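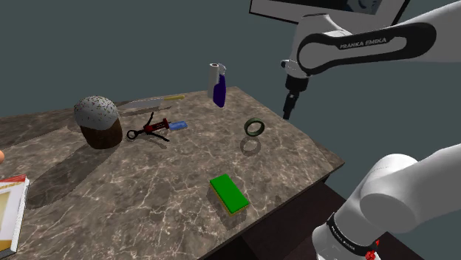 *A grey-brown marble tabletop with thin, pale veins. The tall cake at the left casts a long shadow across it.*

# How marble gets its veins

Marble is a rock. People use it for floors, fireplaces, statues, steps and the tops of tables. Many pieces have thin lines running through them, called veins. A vein may be white, grey, gold, green or nearly black. This page explains what marble is made of, how it forms and where the lines come from.

Words in **bold** are listed with their meanings at the end.

## It starts in the sea

Most marble begins as another rock, called limestone. Most limestone begins in warm, shallow sea water.

Sea water contains dissolved calcium. Animals such as clams, corals and sea snails take in calcium and use it to build their shells and skeletons. These hard parts are made of a substance called **calcium carbonate**. Chalk and eggshell are made of calcium carbonate too.

When the animals die, their shells sink to the sea bed. Waves break many of them into small pieces. The pieces pile up in a layer, and more layers settle on top. After a very long time the lowest layers are squeezed hard by the weight above them. Water moving between the pieces leaves behind tiny crystals, which act as a glue. The loose shells and mud have now become limestone.

If you look at a piece of limestone through a magnifying glass, you can often see bits of shell in it. These are **fossils**.

## Heat and pressure

The outer part of the Earth is divided into large slabs called plates. They move slowly, a few centimetres in a year. In some places two plates push against each other. Rock that was near the surface can be folded and forced deep underground, where it is hotter and under much greater pressure.

Limestone that is taken down in this way changes. It does not melt. The calcium carbonate stays solid, but its crystals grow into one another and form new, larger crystals. The mineral in these crystals is called **calcite**. The crystals fit tightly together, like the pieces of a jigsaw.

The change can happen over a wide range of temperatures. A temperature of 600 °C is well within that range. A kitchen oven usually goes no higher than 250 °C.

Limestone can also be changed by **magma**, which is melted rock. Magma rises through cracks and heats the rock beside it. Marble made in this way is often found in a narrow band close to where the magma was.

A rock that has been changed by heat, pressure or both is called a **metamorphic** rock. Marble is one kind. Slate is another, and it begins as mud.

The new crystals destroy most of the fossils. This is one way to tell marble from limestone.

## Where the colours come from

Pure calcite is white or clear. A marble made from very pure limestone is therefore white all the way through.

Most limestone is not pure. Mud, sand and the remains of plants and animals were mixed in with the shells when they settled. These extra materials are called impurities. During heating they turn into new minerals, and each of these has its own colour.

| Colour in the marble | Usual cause |
|---|---|
| Grey or black | Carbon from the remains of living things |
| Red or pink | Iron that has joined with oxygen |
| Yellow or brown | Iron that has joined with oxygen and water |
| Green | Minerals containing magnesium, such as serpentine |

A marble can have more than one of these. A brown-grey marble may contain both iron and carbon.

## Where the veins come from

Veins form in two main ways.

**1. Old layers.** Sometimes a thin layer of clay lay between two layers of limestone. When the rock was heated and folded, the clay layer was bent, stretched and broken up. In the finished marble it appears as wavy lines or streaks, which are often darker than the rock on either side.

**2. Filled cracks.** Marble can crack when the ground moves. Hot water flows into the cracks, carrying dissolved minerals. As the water cools or its pressure drops, it can no longer hold all of the minerals, and some are left on the sides of the crack as crystals. The crystals grow inwards until the crack is full. If the mineral is calcite, the vein is usually white or pale.

Cracks often split into smaller cracks as they spread, so a vein of the second kind may branch like a twig.

Veins can also cross each other. If one vein cuts straight through another, the one that does the cutting is the younger of the two. The older vein had to be there first in order to be cut. **Geologists** use this rule to work out the order in which things happened to a rock.

## A quarry: Prerbridge

Marble is dug from a large open hole called a quarry. The one at Prerbridge is cut into the side of a hill in wide, flat shelves. The shelves are called benches. There are 54 steps cut into the rock between the top bench and the one below it.

Two kinds of marble come from Prerbridge, and each has a trade name:

- **Jia** is pale, with few veins. It is found near the top of the quarry.
- **Dander** is grey with white veins. It is found lower down, where the rock has cracked more.

Before a new bench is opened, a narrow hole is drilled down into the rock and a long, thin rod of stone is taken out. This rod is called a **core**. It shows which kinds of rock are below and how badly they are cracked. The deepest hole at Prerbridge reached 398 metres and was still in marble when drilling stopped.

## Cutting the blocks

Explosives are rarely used to remove good marble, as they can crack it. A wire saw is used.

1. Two holes are drilled so that they meet inside the rock.
2. A long steel wire is threaded through them. The wire carries small beads coated with diamond grit.
3. The ends of the wire are joined to make a loop.
4. A motor pulls the loop round and round, and the beads grind through the stone. Water is poured into the cut to keep the wire cool and wash out the dust.

The finished block is lifted on to a lorry. One block can have a mass of 8 tonnes, more than an adult African elephant.

Blocks from Prerbridge go to a cutting works at Drollport, on the coast. Large saws slice each block into slabs, in much the same way as a loaf is sliced. Two slabs that lay next to each other in the block have nearly the same pattern. They can be opened out like the pages of a book, so that the veins on one side mirror the veins on the other. This is called **book-matching**.

The direction of the cut matters as well. A vein is the edge of a thin sheet that runs through the rock. If the saw cuts straight across the sheet, the vein looks narrow. If the saw cuts at a low angle to the sheet, the same vein looks wide.

## Polishing

A freshly sawn slab is dull. Its surface is covered in tiny scratches, and these scatter light in all directions. The slab is rubbed with coarse grit, then with finer and finer grit, until the scratches are too small to see. Light now bounces off more evenly and the surface shines. Polishing also makes the colours look stronger.

## Looking after marble

Calcite is a fairly soft mineral. On the Mohs scale of hardness, which runs from 1 to 10, it has a value of 3. A steel knife will scratch it.

Calcite also reacts with acid. Lemon juice and vinegar are both acids, and a drop left on polished marble will dissolve a little of the surface. The dull patch that remains is called an etch mark. It is a shallow hollow and cannot be wiped away. A slab can be polished again to remove it.

Rain is slightly acidic too. Old marble statues that stand outdoors slowly lose their sharp edges.

## Try it: calcite and acid

You will need a piece of plain white blackboard chalk, a piece of eggshell, a small pebble, three cups and some vinegar. Ask an adult before you start.

1. Put one item in each cup.
2. Cover each item with vinegar.
3. Watch for five minutes and look for bubbles.

The eggshell will bubble. The gas in the bubbles is carbon dioxide, released when the acid reacts with calcium carbonate. Some blackboard chalk is made of a different mineral, called gypsum, and does not bubble. Your pebble may or may not. If it does, it probably contains calcite.

## Word list

- **Book-matching:** placing two neighbouring slabs side by side so that their patterns mirror each other.
- **Calcite:** the main mineral in most marble.
- **Calcium carbonate:** the substance that makes up shells, limestone and calcite.
- **Core:** a rod of rock taken from a drilled hole.
- **Fossil:** the remains or trace of a living thing, kept in rock.
- **Geologist:** a scientist who studies rocks and the Earth.
- **Magma:** melted rock below the ground.
- **Metamorphic:** changed by heat, pressure or both.

*Page last checked: 15 May 2018*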